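Keeping one arm honest: an hour with the technician who looks after the Stuvero cell

I got to Zundley a little before 9 in the morning and the arm was already going through its warm-up, swinging around slowly with nothing underneath it to bump into. The technician who looks after it had a mug in one hand and a hex key in the other. "You can talk to me while I do this," she told me. "It's six bolts and I've done them so many times I could do them asleep."

The cell is called Stuvero, after the software that drives it, and she has had it for two years. She asked me to leave her name out (she says she gets enough email already), so I'll just call her the technician, which is what it says on her door anyway.

I wanted to know what looking after one machine even means, day to day. I'd pictured oil cans. She laughed at that.

"It's mostly checking that things are where you left them," she said. "The arm is good at going back to the same spot. So if the spot moved, the arm goes to the wrong place very, very accurately."

That's why she starts with the board. It's maple planks on top of a perforated table, with screws at the corners, and she runs her palm over the seams every morning before she lets the arm come near it. The wood moves a little with the seasons. In January, when the heating is on all day, she gets a low corner, and then she's in there with shims made from cut-up business cards. I asked why not just use metal. "Too loud and too shiny," she said. "And I like it! I have to look at the thing all day."

Next come the blocks. She prints them herself, on a machine down the hall, and they're what the arm practices on between real jobs. She scatters them by hand and won't use a template, which surprised me. If she always put them in the same places, she'd only ever find out that the arm can reach those places. 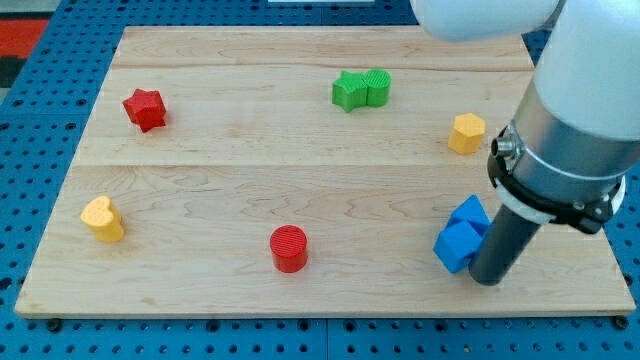
Practice blocks on the maple board, with the gripper down beside the blue ones.

"The two blues are the mean ones," she said, when I asked which layout gives her the most trouble. "Anything touching anything else. A block by itself in the open, fine, a child could do it. Put two together and you learn what your gripper is really like."

Her gripper is a dark gray tube with a rounded end, held at the wrist by a black clamp, and the clamp is where most of her time goes. She showed me a line of paint pen she'd drawn on an old one, half on the clamp and half on the metal. If the two halves stop lining up, something has slipped and she stops the job right there.

Has it slipped much? "Seven times," she said, without having to think. Most of those were in the first spring, before she got a decent torque driver. One was her own fault, after a long lunch, and she wouldn't tell me any more than that.

The worst day had nothing to do with bolts. The arm kept landing short on one side of the board, and she spent a whole afternoon redoing the calibration, and then redoing it again. In the end she crawled underneath and found that a table foot had backed off its thread. "I'd been blaming the software since noon. I actually apologized to it."

The spare parts come from a supplier called Dratine, in a box she keeps under the bench with a list taped inside the lid. The list was started by the Ásgeirsdóttir workshop, which had the cell before her, and she still uses their layout (and their spelling). Her logbook is on paper. She's on page 135 and writes down everything, including the days when she did nothing but wipe the board and drink coffee.

I asked what she'd tell somebody who was getting their first arm next week.

"Buy a paint pen," she said. "Mark every bolt before you turn it on. And get down on the floor and look at the feet of the table."

Then she put the hex key back in her pocket and went to print another star.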